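The Clastine is sold as a presenter's microphone, for radio guests, panel shows and anyone who comperes a club night and hates holding things. At £764 it had better be good. The box promises "studio warmth in any room", a phrase I have learned to distrust. 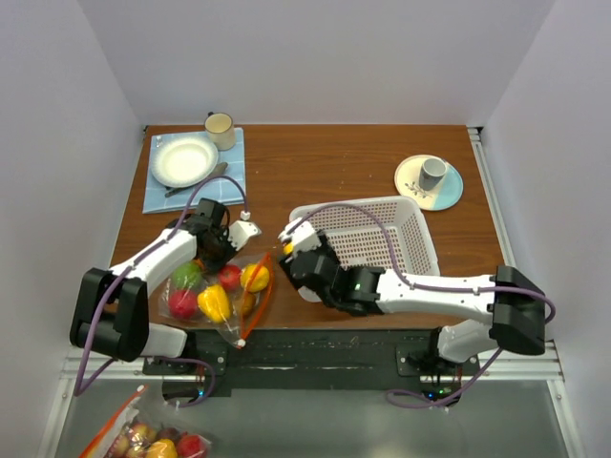 Issue 960, page 6

Voices close up are fine. Two hand widths back, everyone sounds like they're phoning in from a stairwell. The older Nuvholm costs far less and forgives a guest who turns to laugh at the person beside them – and on a comedy panel that is most of the job.

Battery life is given as six hours. Mine gave up before the second half of a long football phone-in, with the light still green.

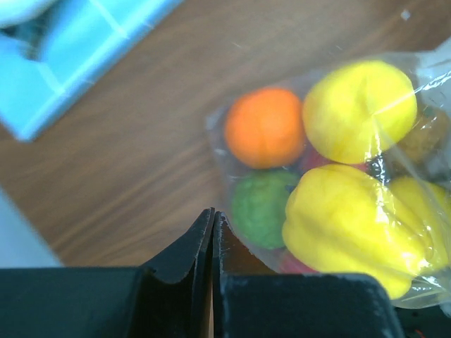
Katona Community Radio – Speech and Comedy Team

The mute button is silent, I'll grant that, and the clip grips a thick jumper without sagging. The app wants an account before it will let you change the gain. Why?

Ornach, who make it, say an update in March will sort the range. I'd wait and see. If you have £800 put by for sound, buy the Nuvholm and spend the rest on decent headphones.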